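Print this page | E-mail this thread

Fendard Learning Systems Board > Data Collection > Demonstration quotas for pick-and-place

ellura_lab
Our group is preparing a set of demonstrations for a table-top arm. The task is to lift a toy vegetable and place it in a bowl or a pan, as instructed. The present plan calls for 3,000 episodes, of which 444 have been recorded. Members are asked to comment on whether the remaining effort should go toward more episodes or toward more varied starting positions.

Grulari_ops
Our office would advise variety. A policy trained on one fixed layout tends to learn the layout. We move every item after 5 episodes and record the change in the session log.

tblfn_2
I must disagree in part. Frequent changes slow the operator, and tired operators produce hesitant motions, which the model then copies. Clean examples should come first. The layout may be varied once the operator is consistent.

ellura_lab
Thank you both. Operator fatigue has been noted here as well — the sessions after 4 p.m. are clearly weaker. Our items differ in shape, and the long ones are grasped in more than one way.
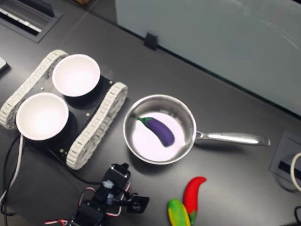
We have therefore asked each operator to choose one grasp per item and keep to it for the whole session.

Grulari_ops
With respect, that instruction should be reviewed. If every eggplant is taken by the middle, the model will have no example to follow when the middle is blocked. We permit 2 grasps per item and label each one.

tblfn_2
Labels are only useful if they are applied in the same way by all parties. The Fujimoto format, which our department uses, has a field for this purpose. It is seldom filled in.

ellura_lab
The field will be made mandatory from March. A further question: are failed attempts to be kept?

Grulari_ops
Keep them, in a separate folder, marked as failures.

tblfn_2
Agreed on this point, provided that the recovery is also recorded. A dropped item with no second attempt is of little value to us.

This site uses cookies to remember your login. By continuing to use the board you accept their use.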